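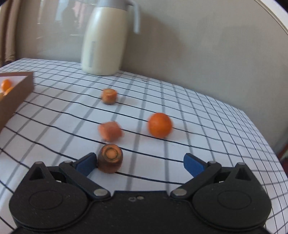

Opinion

Let the kids do the boring part

Vistbridge school board meets again this month and the robotics club is back on the agenda, which means somebody will stand up and ask why teenagers are spending two evenings a week picking up vegetables. I heard it in November. I'll hear it again. So, my answer, written fast between two classes, sorry in advance.

The project first. The club at Vistbridge has 10 students this year. They don't have a fighting robot. They don't have the thing that throws foam balls, that went to Grenthorpe when their old club folded into a new one and honestly good riddance, it ate batteries. What mine do is record grasping. A student holds a gripper in one hand, closes it on a piece of carrot, lifts, puts it down someplace else. Then again. Then the next student. The recordings go into a training set and at the end of the year a small model learns from it, or doesn't.

Boring? Yes. Very. That's my whole argument really.

I ran the other kind of club for 6 years. Competition season, matching shirts, a bus to Swanepoel at five in the morning. I liked it. But look at who did what. Two kids programmed. One kid drove. The rest cut out cardboard and made the poster and got a certificate same as everyone. We called it teamwork. The year we came in second I asked one of the poster kids what the arm did when it lost the line and she had no idea – and why would she, she'd never been let near it.

With the carrots everyone has the gripper in their hand by the end of the first evening. There is no star driver. There's no way to be good at it that shuts someone else out. And the stuff they argue about! Does a short fat piece standing on end count as the same object as a long one. Should you come at it from the top or the side. If your hand shook, do you keep the take or throw it out. Reto Eder, ninth grade, wanted every bad take deleted. Regula Lehner wanted them kept and labeled, because a robot is going to fumble too and ought to have seen a fumble. They went at it for most of an evening. I did not step in. Best class I taught all year and I didn't teach it.

They kept the bad takes, by the way. Labeled. Regula wrote the rule herself and it's taped inside the cupboard door.

Now the objections, as I remember them.

One – it's not real engineering. Urs Zaugg said this, and Urs is an engineer, so I listened. His point was that students should design and build, not feed a machine. Fair. But the people who build the machines spend a huge part of there week on exactly this, the data, what's in it, what got left out. Our first batch was all done with the table set up the same way, same cloth, same spot, same time of evening. The model did fine at that table. We moved it to the next room and it was hopeless. Nobody read that in a textbook, they stood there and watched it grab at air. Silvan Imhof's reaction was to go home and try his grandmother's kitchen table. You can't buy that with a kit.

Two – it's wasting food. 5 carrots and a few bits of fruit in an evening. The carrots go to Emil Ortner's rabbits afterward. Next.

Three – we're training the thing that takes their jobs. This one I take seriously and I don't have a neat reply. A parent asked it in November and she wasn't being dramatic, she packs orders for a living. What I told her was, her son now knows how hard it is to get a machine to pick up a round slippery thing, and how many human hands went into every time it works. He won't be impressed by a video. He'll ask who recorded it, and were they paid. I would rather he could ask. She said that was a nice answer for a teacher. I've thought about that alot since.

Four – no trophy. Correct. The local paper doesn't come. There's nothing to put in the glass case by the front office, and I know the case matters when money is being handed out, I'm not naive. But our total so far is 2928 takes, every one checked by a student who didn't record it, and I'd put that in the case if a number could stand up by itself.

What I'm asking the board for is small. Keep the room. Keep the two evenings. Don't fold us into the Serkamell competition program next year just because it has a website and a logo. Let the kids who want the bus and the shirts go do that, some of mine will, they can do both.

And come by. Don't sit through my slides, come on a normal evening when it's dragging and someone is complaining that their wrist hurts. Take a turn with the gripper, the students will hand it to you. The carrots standing up are the easy ones, try the orange. Then tell me they're not learning anything.

Meeting is open to the public, parents especially. Regula is speaking. I've been told I get to speak after her only if there's time.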